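Teaching Grindura to Stop Shaking: Smoother Playback for a Low-Cost Arm
Final report, robotics software elective

I picked this project because I was tired of watching my arm twitch. The arm is a printed one with hobby-grade servos, and by the time the semester started I already had a policy that could sort of pick up a bottle and sort of put it down again. The trouble was everything in between. It moved like someone reading a sentence one word at a time, with a tiny stop after every word, and each stop made the fingers wobble just when I needed them steady.

My software stack is called Grindura (it began as a folder name and stuck). It has three parts: a recorder that logs joint positions while I move the arm through a task, a policy that predicts what comes next, and a playback loop that sends commands to the servos. I wrote the first two last spring. This report is almost all about the third one, which I had treated as an afterthought, and boy did I pay for that.

What was going wrong

The policy doesn't predict one step at a time. It predicts a chunk of 51 future joint positions, the loop plays them, and then it asks for another chunk. Simple! Except my loop asked for the new chunk only after the old one had run out, so the arm just sat there while the model was thinking. Then the new chunk would start from wherever the policy thought the arm should be, and that was never quite where the arm was. So I had a pause and then a jump, over and over.

I spent an embarrassing week blaming the servos. I turned the gains down, which made the jumps softer but also made the elbow sag, and then I turned them back up. What finally got me looking in the right place was plotting commanded position against time and seeing a neat little staircase at every chunk boundary — the motors were doing exactly what I told them to.

I do all my testing with bottles. They're light and they tip over if you so much as breathe on them, so any wobble shows up right away.

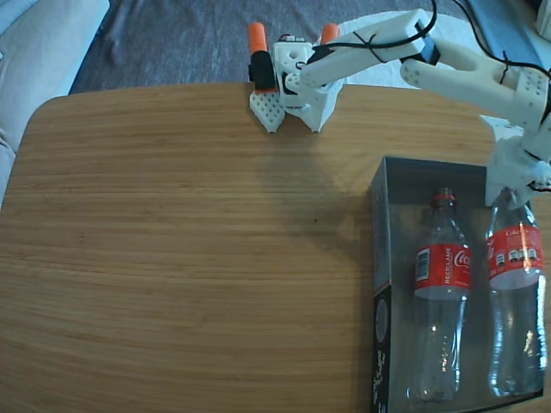

Cirnis asked, when I put my first plots on the class board, why I was throwing away the end of each chunk's overlap and not blending it with the start of the next one. It was a fair question, and my reply was something like "because I didn't think of it." The same comment pointed out that a blend wouldn't help with the pause unless inference moved to its own thread, so that turned into my plan for the rest of the term.

What I changed

Inference now runs in a separate thread and starts when there are 8 steps left in the current chunk. When the new chunk shows up, I drop the part that's already out of date, line the rest up by timestamp, and fade from the old one to the new one. The fade is plain linear. I tried a fancier curve and couldn't feel or plot any difference, so out it went.

I also added a velocity limit per joint, checked right before the command goes out. It caught 2 bugs of mine on the first evening, both of them unit mix-ups between degrees and radians. I should've written it in the first place.

How it went

I replayed my log of 3,484 frames through the old loop and the new one, with the motors off, and compared the commands. The staircase is gone from the new plots. On the real arm the motion looks continuous to me, and the fingers come down on the bottle neck without that last-second shiver. Grasping is still hit or miss if I start the bottle somewhere I never recorded. That's a data problem and no amount of blending will fix it.

One thing got worse. Since the arm commits to the old chunk a bit longer, it reacts late if I slide a bottle mid-reach. Starting inference earlier makes this worse still, and starting it later brings the pause back. I'd like to try making that number adapt to how long the model took last time, and the code for it is half written in a branch.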